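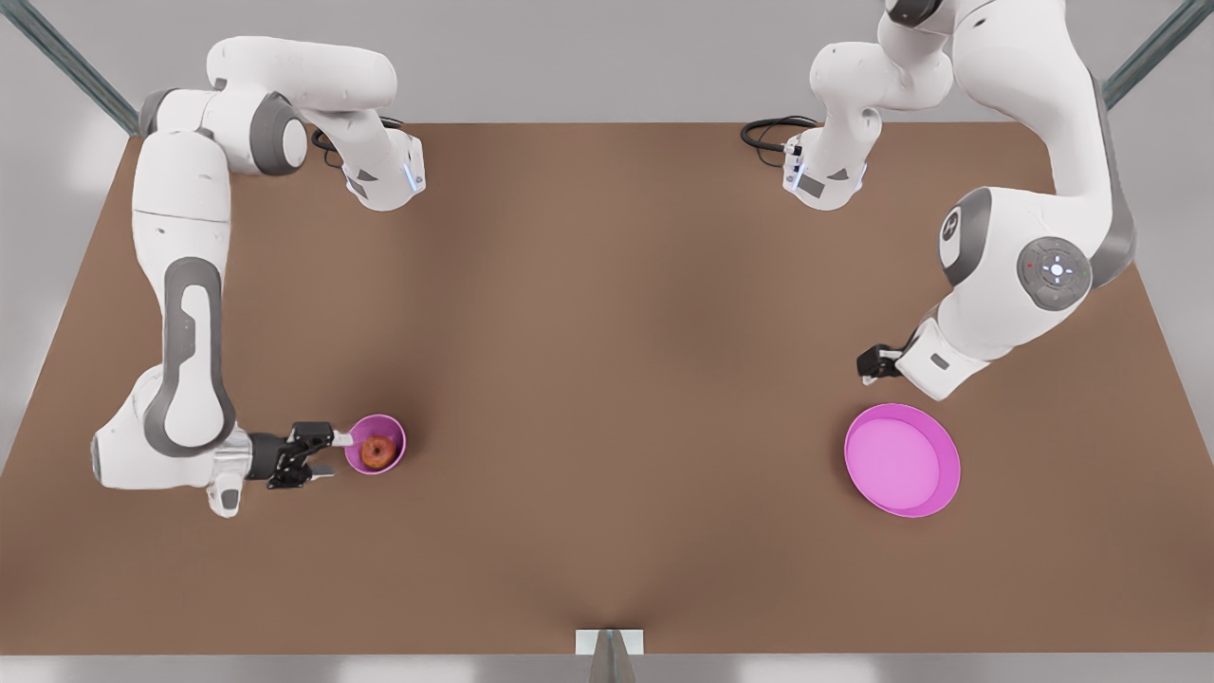

PART TWO: THE CELL
Chapter 9
Setting Up a Two-Arm Table

I learned this chapter the slow way, on a two-arm table at Drustov, one long August when I was supposed to be writing a different chapter. My first setup took me most of a week. I moved one base three times, I chased a joint offset that was really a typo, and I taught myself a lot about cable routing by getting it wrong. You'll go faster than that, I promise!

The opening picture is the simulated version of the kind of cell we'll be working on. I like starting in simulation because you can put a base in a silly spot, find out it's a silly spot, and have it back where it was before your coffee is gone. The task is a small one: there's a doughnut in a magenta bowl, a pink plate across the table, and an arm for each. We want the doughnut on the plate. Keep that job in your head as you read, because every choice in the setup comes back to it.

Before anything else, a word about left and right. The bases sit close together at the far edge of the table and the arms reach toward us, so the robot's right arm is on our left. It's like facing a person across a dinner table. I have wired the wrong controller to the wrong arm because of this (twice, on the same afternoon), and so I now insist that my students label by the robot's side and never by their own. Put tape on the real bases if you have them. In your Kozma project file, name the arms arm_R and arm_L and leave those names alone until the end of the course.

9.1 Where the bases go

Most beginners want to spread the bases far apart, one at each corner, and I did too. It feels roomy. The trouble shows up when you ask both arms to reach the same spot in the middle and they can only get there with their elbows nearly straight, where small moves at the hand can call for big, ugly moves at the joints. Bring the bases in and let the elbows swing outward, and the arms can fold around the two sides of the table with the middle shared between them.

For the exercises in this chapter we'll use a base spacing of 840 millimeters, measured center to center. Type it in, save, and then measure it in the viewer anyway. I have seen that number entered as a radius.

9.2 Cables, even pretend ones

Look at the coiled black cables by the bases. In the model you could forget they exist, but please don't carry that habit over to a real cell. When I set up hardware I jog the first joint of each arm slowly through its whole working range, one arm at a time, and I watch the cable and nothing else. Does it drag? Does it climb up on the base? Fix it now, while the table is clear of anything breakable.

9.3 Home poses and speed

Each arm needs a home pose, and the two home poses have to get along with each other. Choose one arm, park it well back on its own side, and store the pose. Then do the other. Then send both home together, at low speed, with your hand near the stop button. I keep the speed override at 50 percent for the first full day on any new table, and I've never once been sorry.

The grippers come next, and they're where section 9.4 begins. You'll set the opening width for a soft, round thing sitting in a bowl that it almost fills, so there isn't much room for fingers. Have a guess at how you'd go in before you turn the page, and write it in the margin. My own first guess was straight down from above with the fingers wide open, and the Plusivska worksheet at the end of the chapter will let you try it for yourself.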